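6. Lodging a written submission on a bill

I look after the how-to pages for Gumell, the bill tracker we run for people who want to follow what goes on in parliament without reading the whole notice paper every morning. Section 5 got you following a bill and getting alerts. Now you want to say something about it, which is my favourite part of the whole thing (I lodged my first one at 11 at night, with a baby on my shoulder, about council parking contracts).

You'll need an account with a confirmed email address, and the bill has to have an open inquiry. If you can't see the green "Inquiry open" label beside the bill's name, there's nowhere to send a submission yet. Follow the bill and wait for the alert.

6.1 Before you start

Read the terms of reference. I know, I know. They're usually half a page, and they tell you what the inquiry is looking at. A bill that stops government departments from signing contracts with certain suppliers might have an inquiry that looks only at how the contract clause would be enforced, and a lovely long letter about whether the bill should exist at all could be set aside as out of scope.

Have these handy:

- your full name and a postal address
- the name of your group, if you're writing for one
- the clause numbers you want to talk about
- anything you plan to attach, saved as a PDF

Note: Writing for a group means you've got the group's say-so. Gumell will ask you to tick a box about it. We don't check, but the inquiry staff sometimes ring up and ask.

6.2 Starting your draft

1. Open the bill from your Following list and choose "Make a submission".

2. Pick "Myself" or "My organisation". You can't swap this later without starting over, so have a think first.

3. Choose the clauses you're commenting on. Tick as many as you like. If you want to comment on the whole bill, tick "General" and leave the rest alone.

4. Type your submission into the box, or paste it in from somewhere else. Pasting from a word processor drops your footnotes to the bottom as plain text, and it sometimes eats curly quotes. Read it over once it's in.

5. Press "Save draft". The page does not save itself. I've asked for that, and it's on the list.

Your draft gets a short reference, a letter followed by three digits. My test draft for these pages is G523, so if you see that number in the little pictures in the help pane, that's me and not you.

Caution: Drafts stay on our side until you lodge them, but they're removed when the inquiry closes. If you're fond of your wording, keep your own copy.

6.3 Getting the length right

The box takes up to 667 words if you're using the short form. It's an odd number and people do write in about it. The old paper form had a set number of lines, somebody worked out what fitted on them, and when Priya Achterberg built our version she matched it so short forms could still be printed on one sheet. The counter under the box goes orange when you've got 50 words left and red when you're over.

If you need more room, switch to "Long form" at the top right. Long form has no limit, but you'll be asked for a summary of your main points, and you can't skip it. Write the summary last. Mine always comes out better once I've worked out what I was trying to say, which tends to be somewhere in the third paragraph.
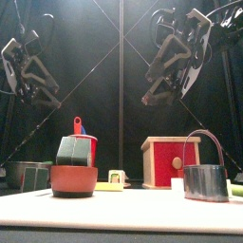

A few things that have helped people I've walked through this over the phone. Put the clause number at the start of each paragraph. Say what you want changed, in plain words, before you get into why. If the bill would touch your work directly — say you're a contractor who'd have to sign a declaration before you got paid — spell out what that would mean in your week. You're allowed to be cross. You're not allowed to be defamatory, and that brings me to the next bit.

Caution: A submission usually isn't protected by parliamentary privilege until the inquiry has accepted it. Posting it on your own site before then is your own risk, and some inquiries will refuse a submission that's already been published. Check the inquiry's page if you're planning to share it around.

6.4 Choosing who can see it

You have three settings, and you'll find them under "Publication":

Public. Your name and your submission go up on the inquiry page. Your address and phone number don't.

Name withheld. The words go up without your name. Have a good look for anything in the text that gives you away, such as your job title in a small town. The software won't catch that for you.

Confidential. Only the members and staff of the inquiry can read it. This is a request, and they can say no. If they do, you'll hear from them before anything happens.

Note: The default is Public. Eusebio Escobar and I went back and forth over that for most of August and he won, on the grounds that it matches the official form. I still think it should make you choose.

6.5 Lodging

1. Open your draft and press "Check". Anything missing is listed in a yellow panel at the top.

2. Add your attachments. You can have 2 per submission. If you've got more than that, join them into one PDF, and put a contents page at the front so the poor reader has a chance.

3. Read the declaration and tick the box.

4. Press "Lodge". You'll get a screen with a tick on it and an email with your receipt.

5. Keep the receipt! If there's ever a question about whether you got in before the cut-off, the time on that email is what we go by.

Closing time is 5 pm on the closing day, in the time zone of the parliament and not yours. I'm two hours behind ours and have been caught by this myself, so I now treat lunch as my deadline.

Caution: Once you've lodged, you can't edit. You can send a correction (6.6), but both versions are kept on file.

6.6 Fixing a mistake afterwards

1. Go to "My submissions" and open the one you want to fix.

2. Press "Send correction".

3. Say what's wrong and what it should say. Keep it short. "Paragraph 4, replace 'clause 9' with 'clause 19'" is perfect.

4. Press "Send".

To withdraw the whole thing, write to the inquiry secretary directly. The address is on the inquiry page. We can't pull it back for you from our end, and I promise I'd do it if I could.

6.7 If something goes wrong

No receipt after an hour: look in your junk folder first, then in "My submissions". If the status says "Lodged", it's in, and you can press "Resend receipt".

Attachment won't load: it's nearly always a PDF with a password on it. Save a copy without one and try again.

"Inquiry not found": the inquiry has closed or been renumbered. Search for the bill again by its title, and if there's still no luck, send us the title and I'll chase it up on Monday.

Section 7 covers asking to appear as a witness at a hearing.

Gumell Help | Atallah House, Stovovcombe | Contact us | Copyright Gumell | Back to top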